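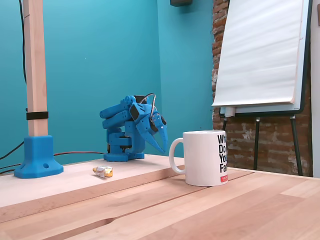 Where the Bread Goes: Leftover Bread in Three Kitchens and One Bakery

Student project report, spring term
Percy Agudelo and Yolanda Rengifo

How we got started

Our project began with an argument over a heel of rye. Percy throws heels away without thinking twice, and Yolanda grew up in a house where a heel was the part you fought your cousins for. By the end of that lunch we had talked ourselves into a whole term of asking people what they do with bread once it stops being fresh, and our instructor, Mr. Frandsen, was kind enough to let us swap it in for the topic we had signed up for (the history of the school lunch tray, which we may still come back to).

We wanted to know two things. How much bread does a household throw out when it is paying attention, and do people who know more ways of using stale bread throw out less of it? We also hoped to eat well, and on that count the project was a success from the first week.

Who helped us

Three households agreed to keep a bread diary: Yolanda's family, the Pacheco family, and Valter Veloso, who lives alone and bakes one big loaf at a time. We also spent two early mornings at a small bakery called Pendorum, where the staff let us stand by the back counter and ask far too many questions while they were trying to work. We are very grateful to them, and sorry about the flour on the phone.

How we did it

Each household got a kitchen scale and a paper chart to stick on the refrigerator. Every time bread was eaten past its first two days, turned into something else, given to an animal, or put in the trash, somebody weighed it and wrote it down. The diaries ran for 7 weeks. We had planned on more, but the Pachecos went to visit family in June and we decided it was fairer to stop everyone at the same point.

We asked people to write a few words next to each number, and those notes turned out to be the part we enjoyed most. Kevin Pacheco wrote "toast, sad" on three mornings in a row and then "French toast, happy," and we have quoted him at dinner ever since.

What the diaries showed

Valter threw away the least, with 314 grams in the trash over the whole diary. Nearly all of that was one loaf that went moldy while he had the flu. He slices what he can't finish and freezes it on the second day, and he keeps a jar of dry crumbs by the stove that goes into meatballs, onto baked pasta, and once (he was proud of this one) under a peach cobbler.

Yolanda's family came second. Her grandmother makes a garlic and bread soup that can swallow half a loaf, and she was a little offended that we wanted to weigh the bread first. The soup needs bread that is properly hard, so for part of each week the family was really waiting for bread to go stale, and twice they bought an extra loaf to get there sooner. We argued for some time over how to enter that in the chart and finally gave it a column of its own.

The Pachecos had the most in the trash, and Kevin asked us to say that they also have the most people. Most of their waste was sandwich bread left in an open bag, along with the ends, which three of the four children won't touch. In the fourth week Kevin's mother began cubing the ends for croutons on the same tray as the potatoes, and the number on their chart dropped by 500 grams from the week before. It crept back up later, when the oven was used less in the warm weather.

The mornings at Pendorum

A bakery thinks about old bread very differently. The baker told us she plans for it, in the same way she plans for salt. Yesterday's plain loaves become breadcrumbs and bread pudding, and some of the rye is soaked in water and mixed back into the next dough, which she says gives a darker crust and keeps the loaf moist a day longer. We tried this at home. Our first loaf was gummy in the middle because we had not squeezed the water out, and our second was good enough that Percy ate the heel.

What we would change

Three households is a small group, and all of them are people we like, who were probably on their best behavior. Two of the charts also got wet. If we did it again we would ask for one week of diary before telling anyone what it was for, and we would use pencils on strings, as pens wander off in every kitchen we visited.

We do think that knowing recipes helped, though having a freezer with some room in it seemed to help just as much. The Pachecos' freezer was full the entire time. Valter's held bread, peas, and one bag of ice.

Yolanda's grandmother's soup is written out on the last page, with her permission. She does not measure the garlic, so please use your own judgment.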